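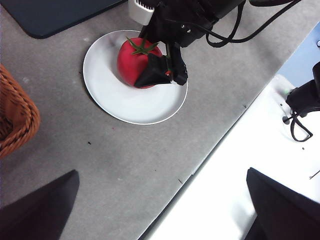 Vamar Student Project, Storkevier Technical School
Safety checklist for the two-arm table, before the afternoon session

Filled in by the student on duty. Write OK, NOT OK or N/A, and then a comment if it is necessary.

1. Emergency stop pressed and released once, both arms lose torque. OK. The button is a little stiff.

2. Speed limit in the control program set to 12 percent for beginners. OK. It was left on 100 from the morning, I changed it back. Please do not leave it like this.

3. Cables of both arms free to move, no loop under a joint. OK, with comment. I moved both arms slowly to the end positions and nothing pulled. The loops are longer than I would like.

4. Grip force for soft objects. OK. Set to 900 in the Ekport panel. The panel shows no unit, so compare only with the older sheets. For fruit and vegetables do not go higher.

5. Screws of finger plates tight. OK. Checked by hand with the small key.

6. Table surface. NOT OK, small. There is a long curved scratch and a little pink mark on the gray top. Neither one is a danger, but crumbs and small dirt must be wiped off before the calibration.

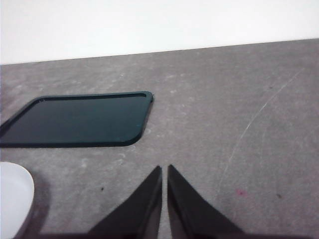
Milošević wrote under point 6 that the scratch was already on the sheet from March and should not be marked as new, only as "known". I agree and corrected it in the binder.

7. Objects for the exercise are inside the reach of the arm. OK. The dark tray is on the left as in the plan. Nothing made of glass is allowed in this exercise.

8. Hands outside the work area before "enable". OK. Everybody repeated the rule aloud.

9. Log file opened. OK, run 557.

10. Long hair tied, no scarves. OK.

Open points for the next duty: clean the table top, fix the longer cables with soft straps, ask for a second key. If point 1 or 8 is NOT OK, the session does not start.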